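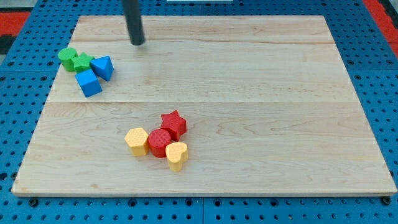
A pale wooden board on blue pegboard.

April
By Noémi Kelemen

Stiff ankles are back, along with everyone's running shoes. Half the people through our door at Timatham this month have been for one heroic jog and would like a refund.

Try the wall test before you book. Face a wall with your toes a hand's width away, keep your heel down and see if your knee will touch. Then do the other side and compare. If one is clearly worse, do 20 slow calf raises, 2 times a day, holding on to something that doesn't wheel away.

Dénes Szalai runs the ankle class in Revton at teatime, with 13 places. Wear shorts – he can't see your knees through jeans, and he does ask.

If it's swollen or you can't put weight on it, skip the class and ring us.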